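Jakham canvas backpack, plus the little red cardholder

Three months in. Quick one, I have a train Friday and still haven't packed.
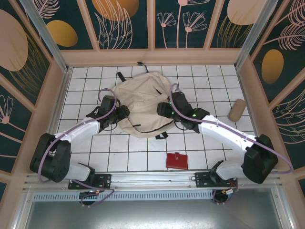 The bag

Off-white canvas, black straps, dark zipper. Bought it in June after my old Festetti finally split down the side. Paid full price, wasn't happy about it, got over it.

First thing: it does not stand up. At all. Empty, it flops into a heap. Half full, it slumps. Pack it to the top and lean it on a chair leg, and you get maybe a minute. If you want a bag with a shape, buy a different bag. I stopped caring after week one but my sister still hates looking at it in the hallway.

Canvas is good. Soft, heavier than I expected, creases like a linen shirt and stays creased. Ironed it once. Don't bother. Color is going to be the problem. Cream shows everything: pen, bus seat, whatever was on the library floor. Spot cleaned with dish soap and a toothbrush, most of it came out, one grey patch by the bottom did not.

Zipper. Fine now, stiff for the first couple weeks. It runs in a curve so you have to hold the fabric with your other hand or it just bunches up and goes nowhere. Two hands every time, annoying at a ticket gate with a coffee.

Straps are plain black webbing, no padding worth mentioning. OK for a laptop and a sweater. Groceries, no. I did 2 cartons of milk and a bag of potatoes and had red lines on my shoulders till dinner. The loose ends are too long and catch on door handles, so I tied mine up. Looks silly, works.

The cardholder

Kauppinen, red leather, fold-over tab with a snap. Small. Venla Toivonen recomended it on the Plandilura forum and she was right, it's the better buy of the two. Lies flat, snap is tight, fits a front pocket. I keep 3 cards and a folded bill in it. Tried more, the tab wouldn't close.

Only gripe, it vanishes inside the backpack. Drops to the bottom under everything and there you are, digging. Red helps a bit. I moved it to my coat.

Would I buy again

Cardholder yes, already got a second for my dad. Backpack, probably, but in a darker color if they ever make one, and only on sale. Wouldn't take it hiking. For the office and teh odd weekend away it's fine.

Oh, and the care label is scratchy. Cut it out.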